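Chapter 4
Keeping Your Shape: How Teams Defend Together

In this chapter
What coaches mean by "shape"
The line of four and the line in front of it
Pressing, dropping, and how a team chooses
Reading a match the way an assistant coach reads it
Words to know: block, line, trigger, cover, balance, second ball

With the score level and twenty minutes left, Lenon Athletic's left back went forward for a throw-in and didn't come back. He wasn't hurt. He had simply seen a chance and gone for it, as he had been told to do all season. What happened next is one of my favorite pieces of soccer to show a class, and we used to watch it over and over until the students groaned.

Grallura Town won the throw. Their midfielder, Prakash Chacko, looked up and saw the empty grass on Lenon's left side, a great big green invitation. He hit the ball there first time. And by the time it landed, the grass wasn't empty anymore! Lenon's nearest center back had slid across. The other center back had slid with him. The right back had tucked in so far that he was standing almost in the middle of the field, and a midfielder had dropped into the hole that was left. Four players had moved, the ball had been in the air for 2 seconds, and Grallura's winger received it facing a defender with another one waiting behind. He turned around and passed it back.

Most people in the stands that day would tell you nothing happened. There was no tackle, no save, no shot. The newspaper report on the match doesn't mention it. But if you want to understand defending, start with a moment like that one, where a whole team solves a problem before it has time to become dangerous.

In Chapter 3 we looked at the defender alone: how to stand, when to jockey, when to put a foot in. All of that still matters, and you should keep practicing it. But a player who is excellent one against one will still be beaten if the other side can keep making it two against one. Sudheer Arumugam, who coached Lenon through that season, used to tell his back line that he would choose four average defenders who moved together over a brilliant one and three spectators. He repeated it so often that the players would finish the sentence for him.

What is shape?

Shape is the pattern a team makes on the field when it doesn't have the ball. You have probably heard it described with numbers, such as 4-4-2 or 4-3-3. Those numbers are useful on a whiteboard, and we will use them all through this book, but they only tell you where people start. A real team is stretching and squeezing all the time. Think of the players as joined by elastic. If one moves ten steps toward the ball, the next one feels the tug and moves too, and so on down the line.

Coaches usually talk about three distances. The first is the gap between neighbors in the same line. The second is the gap between one line and the next, for instance between the defenders and the midfielders. The third is the space behind the last defender, which the goalkeeper has to look after. You can't make all three small at once. Push the back line up to squeeze the midfield and you leave more room behind. Drop off to protect the goal and you hand the other team time on the ball. Every defensive plan you will ever see is a bargain between these three, and that is what makes the subject so much fun to argue about.
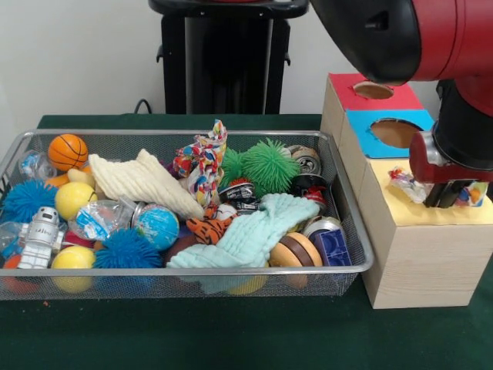
A team's block is simply all its lines taken together. In a high block the defenders stand near the halfway line and the forwards chase the ball close to the other team's goal. In a low block everyone is packed into their own third. A middle block sits between the two, and it's the one most school and club teams play without ever giving it a name.

Triggers

So how does a team know when to stay put and when to go hunting? It needs a signal that everyone can see at the same time. We call this a trigger. Common ones include a heavy first touch, a pass played backward, a ball bouncing at an awkward height, or a receiver who has his back to the field. When the trigger comes, the nearest player goes at full speed and the rest close in behind.

The word "everyone" in that paragraph is doing a lot of work. Parvathi Murthy, who captained Joseph College before she moved into coaching, remembers a July tournament where her team pressed beautifully for one half and terribly for the other. The triggers hadn't changed. Her forwards were still going, but the midfielders had tired in the heat and were arriving a second late, and that second was enough for a decent passer to find the gap. They lost 2-0, with both goals coming straight through the middle. At their next practice they spent the whole session on one thing: shouting. The player who spots the trigger calls it, and if no call comes from behind her, she holds.

Cover and balance

When one defender goes to the ball, the closest teammate gives cover, standing a few steps behind and to the inside, ready if the first is beaten. The players farther away give balance. They shift toward the ball, but keep an eye on the far side in case it is switched over their heads. Young teams nearly always learn cover first and balance much later. It's hard to stay switched on when the ball is far away! Watch the far-side fullback in any match for five minutes and you will learn a great deal about how well that team is coached.

Try it yourself

Choose a match you can watch from high up, live or recorded. For the first five minutes, ignore the ball completely and watch only the back line of one team. Sketch where the defenders are each time play stops. Then do the same with the midfield. Keep your sketches, as you will need them for the work on counterattacks in Chapter 5.

4.1 The Back Line

We begin with the defenders, and with a match between Grallura Town and Ludum Rovers in which Jagadeesh Salian, playing on the right of a four, touched the ball only 29 times and was still the best player on the field.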